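Desktop teardown cell: what it changed on our bench

dinskip
5/29/26
Grenik site, refurb line. The arm now handles the drives in their caddies. The queue is 184 towers. Side panels are still opened by hand.

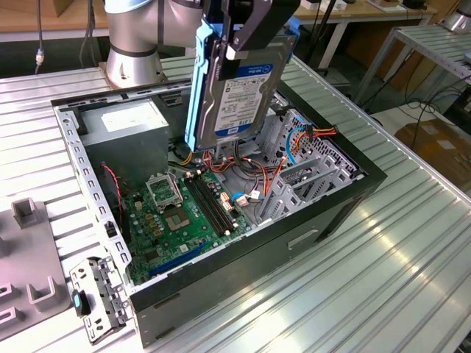
Two bench techs moved to sorting and data-wipe records. No layoffs so far.

vfurtuna
Cable routing is the weak point. We tried this in February and a tech stood by all shift.

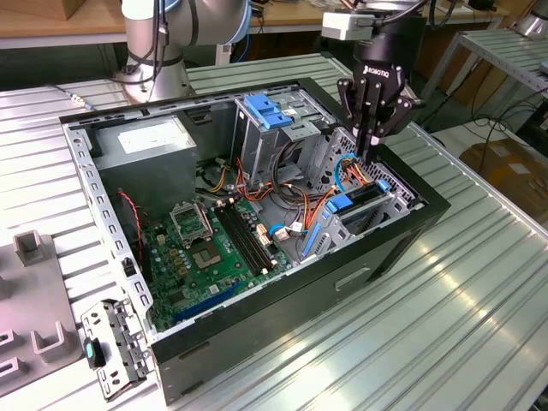
Gripper fingers down by the wiring, case open on the bench.

mchavez
Disagree. One tech covers it here, around 30 minutes per shift. My objection is pay grade: same rate, more paperwork.
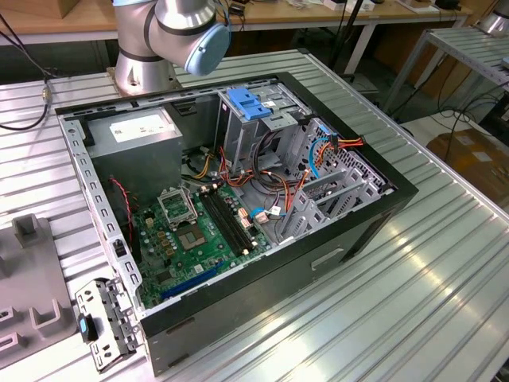 Re: pay grade

dinskip
Under review. Cell tending is grade 9 at Brulix.

vfurtuna
Get that in writing.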